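Shop Notes > Automation > Threads

Filed under: Robots & Handling

Wim Desmet
Jan 20, 2021

Someone at Clalten asked me whether a robot arm can do small-parts handling on a job shop floor yet. Short answer: some of it. Longer answer follows, in pieces.

The chore in question is dull. Take a flat metal part off a surface, turn it if needed, put it in a fixture, let go. A new hire does it after one demonstration and is bored by lunch.

For identical parts arriving in identical positions, this was solved long ago. You build a nest, you teach the points, you leave it alone. The Wainwright cell has run that way since before I got there.

The open question is the part that arrives any old way up, on whatever surface happens to be under it. Most small shops live there. So do all houses.

Dariusz Kubiak and I ran 400 pick attempts in November on mixed brackets. 48 failed. That is 12 percent, and a shop that stops 12 times per hundred parts still needs a person standing next to the machine.

Failures were mostly perception. Dark metal is difficult. A matte face returns very little, then the rim returns a hard white line, and the software has to decide whether that line is an edge or a reflection.

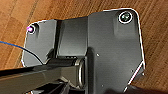
Holes are the next problem. A person sees a hole and knows which way the part goes. The detector sees a bright ring, and if the light moves, the ring moves. We had it report a hole center that was off by five millimeters with high confidence.

Cables are worse than holes. A cable has no fixed shape, so there is no model to match it against. Anything lying across a part has to be recognized as a separate thing before the arm commits to a grasp. Ours did this poorly.

Then there is the arm's own hardware. With the camera at the wrist, you get a good close view and you lose a piece of it to whatever is near the lens. Masking those pixels is easy. Reasoning about what is behind them is the hard bit.

Deolinda Esteves at Primeck asked about force sensing instead. Yes – it helps, mainly at the insertion step. It does not help you find the part. You still have to touch the right thing first.

Household version: same list, looser tolerances, far more variety. Nobody's kitchen drawer has a datum. I would trust a machine to vacuum a floor. I would not yet trust it to pick up what was left on the floor and put it away.

Where I would spend money now: lighting first, then a plain matte surface of a known color, then software. Wayne Cheetham did it in the other order and bought the lights anyway.

Where I would wait: anything with loose wiring attached, and anything that must be flipped in the air.

We repeat the run with diffuse light next. Same brackets, same gripper, same count. I will post the failures by type.

Related
Grolano feeder bowl, two years in
Teaching points without a pendant
Beryl Birkett on gripper pads and oil
Why our part number 2345 has its own tray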